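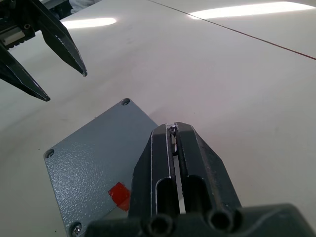
Review: Guvach two-arm bench kit, seen at the Mundale open day in March

Small screws are where most bench arms let you down, so I went along to see how the Guvach copes with them. Kittipong Jaidee ran the demo and let me stay for 2 hours. The arms moved slowly and the grip on small parts was better than I expected. The software froze once and needed a restart.

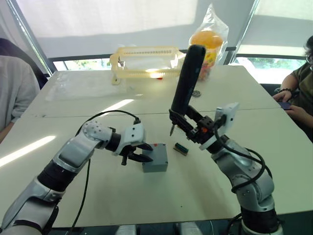 Can one person set it up?
Kenta Nishimura told me he does it alone in a morning, though lifting the second arm is easier with help.

The stand price was 259 for the gripper set on its own - the spare fingers are extra.

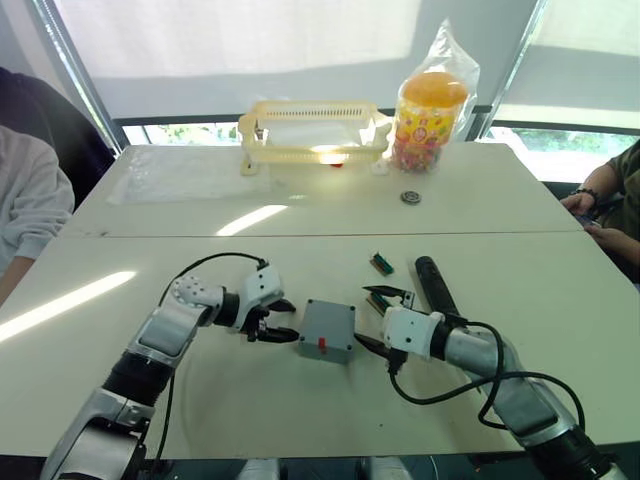
My main complaint is the cabling. I would want it clipped down before using the kit every day. The black cables loop up over the left arm and round the side of the right one, and on my cluttered bench they would catch on something. Kittipong said a clip set is planned. Four stars from me, and I'd go to the next open day.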